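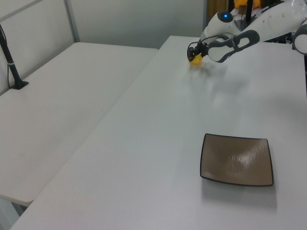

Weidong Shi
Tableware and Surfaces Editor, Drullholm

Gallery: Square plate on a white table

Posted 2020-08-17

Subject: one square shallow plate, brown interior, thin dark rim. Setting: the long white table in the Delstead room. The plate is item 1523 in the Drullholm loan list and is filed under serving pieces, small. The notes in this gallery are for readers who are choosing between the square and the round shapes in the Dimlow range, and for anyone who has to write a catalog entry for either one.

1. Overall view

The plate sits on the table with nothing on it. A small yellow object is farther back, well clear of the plate. Against a plain white top the brown reads darker than it does on a wood table, so compare it with other pieces on the same surface.

2. Outline

Square, with sides that curve gently inward. The corners lift slightly as a result. Catalog entries should say "square, curved sides" and leave out "pillow shape," a term the older Dimlow sheets used for two different molds.

Measure the width at the middle of a side and again at the corners. The two figures will differ, and the smaller one decides whether the plate fits a shelf divider. The older sheets give only the corner figure.

3. Rim

Thin and dark, almost black. On this shape the rim is the main visual cue for the outline. When sorting a mixed stack, sort by rim first and by interior color second. The Han plates in the same loan have a plain rim and go on the lower shelf.

4. Interior

Brown, slightly glossy. Overhead light leaves a strong white glare on the right part of the surface. Color should be read from the area outside the glare. For color matching, turn the plate a quarter turn and read it a second time, then record the darker reading.

A glossy interior shows cutlery marks at a low angle. Inspect at table height under a side lamp. Marks go in the condition column with a clock position, taking the stamped side of the base as 12.

5. Table surface

Matte white, with a faint grayish sheen where it reflects the light. The matte top keeps the underside shadow soft. There is a soft gray shadow under the plate and below its lower edge, which is enough to show that the plate stands on the table without a mat.

The top is wiped before each session with a damp cloth and dried with a second one. No polish is used. Polish raises the sheen and changes the readings on dark glazes.

6. Placement

The plate is set slightly skewed to the table edges. For a gallery view the angle is of no consequence. For a measured view, square the plate to the front edge and leave 60 mm clear on each side for the scale bar.

7. Storage

Stack no more than 4 of the square shape, with a felt sheet between each pair. The lifted corners take the load if the sheets are left out. Round plates from the same range can go to 13 in a stack, with paper in place of felt.

Related pages

Dimlow range, round shapes
Han plates, plain rim
Shelf plan for the Delstead room
Condition column: codes and clock positions

The round shapes will be added to this gallery in September. Corrections to item numbers should be sent to the Drullholm catalog desk with the shelf code in the subject line.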